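**Teleop for bag packing: leader arms or hand guiding?**

**kivovura_lab**
We're teaching a two-arm cell to put a pouch and a box into a backpack. We have 67 demos so far, all by remote control with leader arms. The policy reaches for the bag fine but fumbles at the opening. Should we switch to moving the arms by hand?

**Kellton**
I'd stay with the leader arms. If you guide by hand, your own body ends up in the camera views, and you need both hands on one arm anyway. Two arms and a soft bag is too much for that.

**tillness**
Disagree. I did 10 hand-guided demos on a zipper task and they were cleaner than anything I got remotely. You can feel when the fabric catches. With cheap leader arms you feel nothing and pull too hard.

**Kellton**
A zipper on a clamped bag, or a loose one?

**tillness**
Clamped. Fair point, one arm did all the work.

**kivovura_lab**
Ours is loose on a mat. Straps go everywhere, and we change how the bag lies before every take. Current setup:
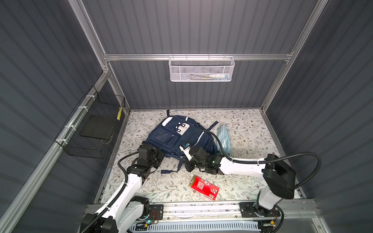
**Arnaud**
Before changing the method I would look at the operators. We had 6 people recording and each one held the bag open differently. The policy averaged them and did none of it well. We kept 2 operators, agreed on which arm holds and which arm inserts, and threw the rest out.

**kivovura_lab**
We have never set a rule for that. Some takes hold with the left, some with the right.

**Kellton**
Then fix that first. Re-record with one rule and slow down at the opening.

**tillness**
I still think force feedback matters more, but sure, try the free fix first.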